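繊維・テキスタイル > 素材・試験

ケセル、リブ編み地の伸長回復試験を改定　繰り返し回数を200回に

ニット生地製造のケセル(Keser)は2021年3月6日、袖口や手首まわりに用いるリブ編み地について、社内の伸長回復試験の手順を改定したと発表した。従来は50回としていた繰り返し伸長を200回に引き上げ、除荷後の残留ひずみを2段階で記録する。新手順は9月以降に出荷する全ロットに適用する。

改定の対象は、綿とポリエステルの混紡糸にポリウレタン弾性糸を添えた1×1リブおよび2×2リブの編み地。試験片は幅50ミリ、つかみ間隔100ミリとし、コース方向に38%まで伸長させたのち初期荷重まで戻す。この操作を所定回数繰り返し、除荷1分後と1時間後のつかみ間の標線距離を測定する。前処理として標準状態での調湿を24時間行う点は、従来手順と変わらない。

同社試験室のキリロ・マルチュク(Kyrylo Marchuk)主任によると、50回の時点では弾性糸の番手による差がほとんど現れず、ロット間の比較に使えない例が続いていた。予備試験では155点の試験片を用い、120回を超えたあたりから残留ひずみの分布が番手ごとに分かれることを確認した。1時間後の値は除荷直後の値に比べてばらつきが小さく、合否判定には後者を用いず、1時間後の値のみを採用する。

染色工程の影響についても条件を整理した。濃色、とくに黒の反応染めでは染色後の洗浄回数が多く、弾性糸にかかる熱履歴が淡色品と異なる。このため新手順では、同一の編成条件であっても濃色品と淡色品を別の母集団として扱い、管理限界線を個別に設定する。生地の密度はウェール方向、コース方向とも試験前後に測定し、記録票に併記する。
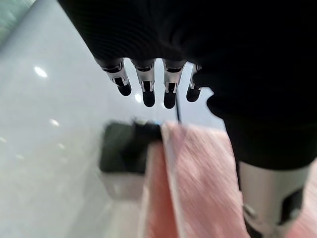 手首部を覆う黒色の編み地。表面に横方向の細かな筋が見える。

測定装置には、ドラマニ(Dramani)製の定速伸長形引張試験機を使用する。つかみ具は面圧を一定に保つ空気式に変更した。従来のねじ締め式では、試験片の端部で編み目が滑り、見かけの残留ひずみが大きく出る場合があった。

取引先の縫製会社トランドブリッジ(Trandbridge)で資材調達を担当するヤア・バイドゥー(Yaa Baidoo)氏は「裁断前の放反時間を決める際に、1時間後の値があると計算しやすい」と話す。同社では入荷時の受入検査票に新しい測定項目の欄を追加する予定。

旧手順による試験成績書は、発行済みのものに限り引き続き有効とする。新旧の数値に換算式は設けない。旧手順で合格した在庫品の再試験は、取引先から申し入れがあった場合に個別に受け付ける。

関連記事
・タルケッティ、丸編み機の給糸張力計を更新
・リブ編み地の斜行測定、試験片寸法の見直し進む
・黒色反応染めの洗浄排水、再利用率の算定方法
・弾性糸の保管温度と解じょ張力の関係
・ドラマニ、空気式つかみ具の校正手順書を公開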